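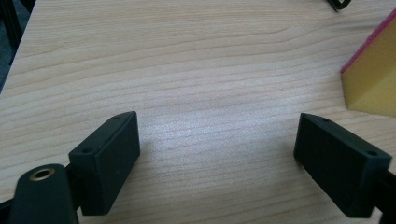
# Recording sponge-and-rack demos with two hand grippers

I love this task for a first dataset. One sponge, one dish rack, two grippers, and a tabletop you can clear in seconds. If your setup is working, you can go from nothing to a trainable set over a long weekend, and you'll learn a ton about your own hands along the way!

These notes go with the Bodia recording scripts. I train with Stuluter, but any imitation learner that takes wrist video plus gripper width should be fine.

## Before you record

1. Start both grippers and check that left is left. I once swapped them and didn't notice for 77 episodes.
2. Lock exposure on every camera. A shiny table will push auto exposure all over the place.
3. Open and close each gripper fully, twice, so the width reading gets its zero and its maximum.
4. Set the start pose: fingers open, low over bare wood, nothing held. Hold it for 2 seconds before you move.

That pause feels silly, and it's the best habit in this whole page. The learner gets a clean first view, and the trimming script has something easy to find.

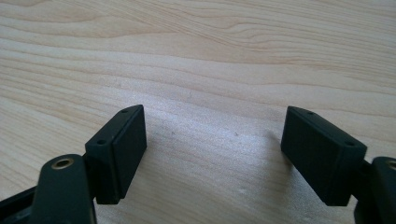

Hattori wrote in to say that two seconds was too long for them: the policy picked up the pause and sat over the table before every grasp. Their fix was to record the full hold, then keep only the last few samples of it when exporting.

Good catch, and I've since added a `--trim-start` option to the export step. Record long, trim later.

## Recording an episode

1. Put the sponge down somewhere new. Flat, on edge, turned, near the rack, far from it - mix it all up.
2. Press record, hold the start pose, then reach in at a steady pace.
3. Close on the foam until it just gives. Squeezing hard hides the sponge from the wrist view and teaches a bad grip.
4. Carry it to the rack, let go, and back straight off before you swing away.
5. Stop recording, then reset. Resets don't belong in the data.

Use both hands as starting points. If the sponge is on the left, the left gripper takes it, and the other one stays parked by the near edge of the table.

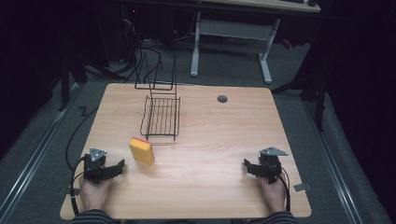
Move the rack too, every 20 episodes or so. My first set had it in one spot the whole time, and the policy happily dropped sponges onto bare table as soon as I shifted it a hand's width.

## How much is enough?

My first decent policy came from 468 episodes. The current set, named Tralta, has 1,351, and the big gain was on odd sponge angles. Keep your fumbles if you recover from them, and delete the ones where you gave up.

Export with:

`bodia export --trim-start --check-width`

Read the width report before you train. A flat line means a gripper dropped out partway through, and that episode has to go.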